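Jaw lag (hand-held grippers)

Jaw lag is a fault in which the finger of a hand-held gripper carries on closing for a moment after you've let go. I first ran into it at Pruvovitz in November, and I've been a bit obsessed ever since!

It's a slow sort of fault. Our Wukero units behaved perfectly for the first 600 cycles, then the delay crept in – up to 40 milliseconds at its worst, enough to pinch a fingertip or spoil a recording. By cycle 1,638 one of them wouldn't open at all, and Kamran Bagheri had to take the cover off with the thing still clamped on a sponge.

The usual cause is grit in the slide. A tired return spring does much the same, and the two are easy to mix up (I did, twice). Cleaning the slide cures the first. For the second you need a new spring, and please unplug the gripper before you poke about in it.

Some people call it "Ponce stick", after the workshop that first wrote it up. I've never liked the name.

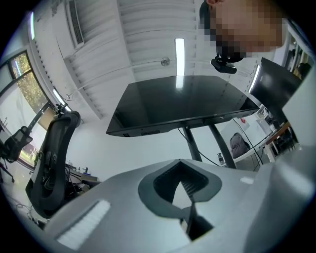 Leobardo Tapia
Contributing editor, gripper faults

The black ribbed part sits back in a notch in the grey body, with the thin dark finger just below it.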